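The pantry thing, part whatever

Okay quick one before I have to go get my sister from the station. Which means it won't be quick, but I'm typing fast.

So I said in the spring I was going to quit buying dressings and sauces and bottled everything and make my own for a while. Mostly a money thing. Partly a fridge door thing – the fridge door in this apartment has one working shelf and I had eleven years of mustard on it. Then I didn't post about it. Then three of you emailed to ask how it went, so. This is how it went.

Short version, still doing it, mostly. Some of it I gave up on. Ketchup I gave up on in week one.

How it started

Gangadharan Annamalai lives downstairs from me and cooks like it's nothing. I went down to borrow a ladder and he was making a dressing in the bottom of the salad bowl while talking about his knee. No measuring. Lemon, salt, oil, a spoon of something from a jar, fork, done. Leaves on top. He did not look at it once.

I had in my fridge at that moment a bottle of Tully ranch, a bottle of Tully "light" ranch, a honey mustard with a crust on the cap, and a thing called a vinaigrette that was mostly sugar and water. I went back up and read all the labels standing in the kitchen with the ladder still leaning on me. Then I added up the grocery receipts I still had in the drawer. 342 dollars. On sauces. Ok, sauces and dips and one fancy chili oil from Jevitz that I'd buy again, but still. 342.

That was enough.

The rules, such as they were

Finish what's open. Don't buy the same thing again until you've tried making it. If the homemade one is worse AND more work, go back to buying it with no guilt.

Gangadharan thought the rules were silly. His rule is he buys what he doesn't like making. Fair.

Salad dressing

Easy win. I don't know why I ever bought this. I make it in an old jam jar, lid on, shake. Everyone says three parts oil to one part vinegar and I find that greasy, so mine's more like 2 to one. Salt goes in with the vinegar first and gets a minute to melt. Mustard if I remember. A bit of honey if the vinegar is mean.

Things I've learned by wrecking it:

Garlic is great on day one and horrible on day four. It sort of takes over. And raw garlic sitting in oil isn't something you want to keep around anyway, look that up, it's a real food safety thing. I grate it in right before we eat now, or skip it.

Olive oil goes solid in the fridge. I threw out a whole jar the first time thinking it had gone bad. It's fine. Leave it on the counter while you cook.

Lemon dressing tastes flat the next day. Vinegar keeps better. If I only have lemons I make just enough for dinner.

Ranch

Took four tries. The first was yogurt and it tasted like yogurt with opinions. Second was mayo and buttermilk and nearly there, but thin. Third I let my nephew do the dill and we do not speak of the third.

What works at my house: half mayo, half sour cream, splash of buttermilk, onion powder (not fresh onion, it goes bitter), dried dill, chives if the pot on the windowsill is alive, salt, a lot more black pepper than seems right. Then it HAS to sit. Overnight is best. It tastes of nothing for the first hour and you will add salt and regret it. I've done that twice.

My sister says it's better than Tully. My sister also puts it on eggs so weigh that how you like.

Mayonnaise

Made it. It worked. Stick blender, tall jar, egg at the bottom, oil on top, don't move the blender until it goes white. Looks like a magic trick. Tastes great.

I do not make mayonnaise. It keeps for a few days, I use it for three weeks, do the math. Back to the store jar.

Ketchup

No.

I mean fine, details. Two hours, every burner splattered, a shirt ruined, and what came out was a pretty good spiced tomato jam that everybody called "interesting." Nobody wants interesting on fries. I bought ketchup the next morning.

Hot sauce

This one surprised me. I got a bag of red chiles at the Pletcombe market in September, late in the day when the guy is packing up and wants them gone. Way too many. Chopped them (gloves!! I did not wear gloves the first time, I touched my eye at 4 in the afternoon and was still crying at dinner), weighed them, salted them in a jar with water to cover, something on top to hold them under, and left it on the counter with the lid loose.

Then you wait. It gets cloudy and fizzes a bit and smells sharp, in a good way. If you see fuzz, throw it out, don't scoop. I gave mine two weeks, then blended it with some of the brine and a slug of white vinegar. Strained half, left half chunky. Chunky is better.

It's got more going on than store hot sauce. It's also hotter than I planned, and we're still on it. I'll do a proper recipe with real weights when I find the envelope I wrote it on.

Soy-ginger stuff

I used to buy a stir fry sauce. It's soy sauce, a little sugar, ginger, garlic, rice vinegar, cornstarch. That's the whole thing. I mix it in a cup while the rice is on. Can't beleive I paid five bucks for that.

Only trick is stir the cup again right before you pour, the cornstarch sinks like a rock.

What to keep it all in

Got asked this one the most. Jam jars for anything I shake. Squeeze bottles for ranch, they're hard to wash but the kids will only use a squeeze bottle. Glass with a swing top looks lovely and the rubber seal stinks of garlic forever, so no.

I've also been saving plastic bottles, rinsed out, for short trips like picnics. Don't put hot stuff in them, let it cool down first. And smell the bottle before you fill it. I skipped that once and we had a vinaigrette with a very strong memory of orange soda.

I bought one of those Fuvness label makers to keep track of dates. Used it for a weekend. Masking tape and a sharpie is what I use now, tape goes on the lid, date on the tape, that's it.

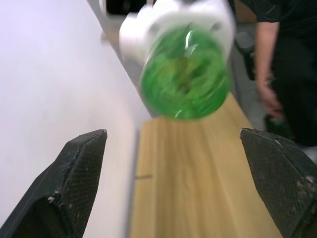
Did it save money

Yes. Less than I hoped at first, I bought a bunch of vinegar. Way too much vinegar. You need one, maybe a second if you like a change. I have six and one of them is fig and I'm never going to use the fig.

After that settled down, groceries dropped. I'm not tracking it to the penny, I tried a spreadsheet and quit. But I buy oil, mustard, store mayo, ketchup, soy sauce, and the Jevitz chili oil which I'm keeping and you can't stop me. The fridge door shuts without a hip check.

It does take time. Not tons. Ten minutes on the weekend and then a couple minutes here and there. The weeks I'm working late it doesn't happen and we eat salad with just oil and salt, and that's been fine? I think I'd forgotten that was allowed.

Stuff you asked

Marge wanted to know about low salt. I'd start with the dressing and use more lemon, and just stop adding salt earlier than you want to. Your tongue catches up in a week or so. Ask your doctor though, I'm a person with a jam jar.

Somebody asked about vegan ranch. Haven't tried. If you have one that doesn't taste of coconut please send it.

Does the dressing freeze. No. Well it freezes. It doesn't come back.

Can you use dried ginger in the stir fry one. Yes, use way less, and it's a different taste, more like cookies. I don't hate it.

Next I want to try barbecue sauce, which is basically ketchup with more steps, so we'll see. Gangadharan says use store ketchup as the base and stop making life hard. Probably right. He wants the ladder back too, by the way, it's been in my hallway since the spring with coats on it.

Ok the train's in at 6 and I haven't found my keys. Put your barbecue sauce recipes in the comments, mild ones please, the kids are still mad about the hot sauce.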